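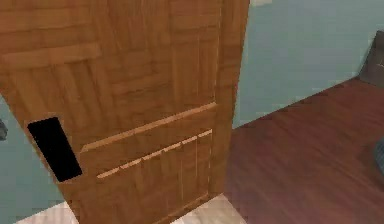
Ratree Suksawat: I oiled everything in one go over a weekend and three days later it's still tacky. Have I ruined it? Do I have to strip the lot?

No. Too much oil, that's all. Rag, bit of white spirit, rub it back, leave it. Most common email we get, so we've put it first. Rest of the page is the other stuff people ask about oiling wood at home. Updated 4/6/26, mostly typos.

Oil, wax or varnish?
Oil for things that get touched a lot and that you don't mind redoing. Wax looks lovely, marks easily. Varnish is toughest but a pain to patch. Can't decide, go with oil.

Can I oil over varnish?
No. It just sits there. Sand back to bare wood first, all of it, corners too. Drip of water test: if it beads up there's still something on there.

Which grit?
Start at 120, finish at 180. Don't go much finer or the oil won't soak in evenly. Always with the grain. Hoover up, then a barely damp cloth, then let it dry before you open the tin.

How much do I need?
A 1,000 ml tin does a dining table and usually leaves you some for chairs. Thirsty old wood drinks more. Buy the small one if it's only a shelf.

How long between coats?
Overnight at least. Longer if it's cold or the room's damp. Wipe off the extra after 15 minutes, don't wander off and forget. Fiifi Dankwa wandered off for 90 and had to scrape his sideboard.

How many coats?
Two for most things, three for a worktop. After that you're only making it shiny and sticky.
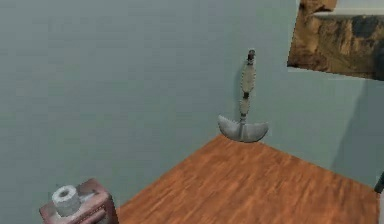 And thin ones, every time. A thick coat doesn't save you a coat, it skins over on top and stays soft underneath. Same answer as the first one on the page really.

When can I put things on it?
Light things next day. Hot mugs, wet glasses, tablecloths: give it 14 days. Yes, we know thats a long time to eat off your lap.

Doors, both sides?
Both sides, and the top and bottom edges. Bottom edge is the one everybody skips and it's where the damp gets in. Take it off the hinges if you can get someone to help.

What about the rags?
IMPORTANT. Oily rags can heat up and catch fire by themselves. Do not ball them up, do not put them in the kitchen bin. Lay flat outside to dry or soak in water first.

Do you do evening classes?
Yes, Irside workshop, next lot starts in November. Kwadwo Owusu runs the begginers' one. £56 including oil and paper, bring your own small thing to work on. No wardrobes please.

Contact: use the form or ring the Irside workshop | © Irside Wood Care | Back to top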